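首页 资讯 机器人 访谈 仿真 正文
分享 7 评论 3

同一间厨房,两套夹爪:访Myung-ja Um

Myung-ja Um负责Pimby项目的末端执行器评测。她的小组用一间仿真厨房比较夹爪和控制器,任务固定为往冰箱里放食物,机械臂的型号不变,每次只换一个部件。
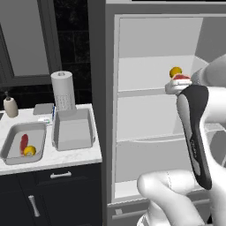
本报浦项讯 8月

“端盘子是最先暴露夹爪差别的动作。”Um说。夹爪夹住小白盘,盘上放着肉和黄色水果,手指必须斜着向上,盘面的倾角直接取决于手腕姿态。她把这一项的评分拆成两部分:夹持点的滑移量,以及盘上物体相对盘面的位移。后者权重更高。

参评的夹爪有两款,内部代号Sison和Joo。Sison的指面较长,接触面积大,闭合速度慢;Joo行程短,力控环的频率高。两款各跑518次,随机种子一致。Um不愿意先谈总成功率:“总数把失败类型混在一起了。盘子滑脱和手指碰到层板,要改的地方完全不同。”

按她的统计,Sison的失败集中在冰箱开口处。手指长,进入上层时留给手腕的余量小,路径规划器常常选择先退后转,耗时增加约221毫秒。Joo在这一段没有问题,但对扁平物体的初始抓取不稳定,盘沿越薄越明显。

控制器方面,小组试过位置控制和阻抗控制。“位置控制在仿真里看起来很干净,因为物体模型是刚性的。我们后来把接触刚度调低,差距就出来了。”阻抗控制由Gutden的接口包装,参数一共7个,她认为真正需要逐项整定的只有3个:法向刚度、切向阻尼和接触判定阈值。

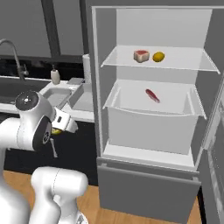 肉块与黄色水果位于冰箱玻璃层板上,机械臂伸向台面前方。

谈到相机,Um的看法比较保守。腕部视角在接近目标时被手指遮挡,小组因此保留了外部视角,两路图像都送入位姿估计。玻璃层板是另一个麻烦。“透明物体的深度,渲染器给的是真值,真实传感器给不了。我们在深度图上人为挖洞,再看控制器能不能撑住。”挖洞之后,放置高度的误差分布明显变宽,两款夹爪都受影响,Joo略轻。

水果和肉块的摩擦系数目前取固定值,她承认这是最弱的一环。黄色水果接近椭球,放下后会滚,现行判据要求松爪后静止才算完成,判定窗口的长度组内还有争论。

被问及会选哪一款,她没有给出结论。下一轮测试先改Sison的指尖外形,厚度减小,长度不动,再用同一组种子重跑。Joo的固件版本冻结,等盘沿抓取的日志整理完再议。

上一篇 下一篇 返回列表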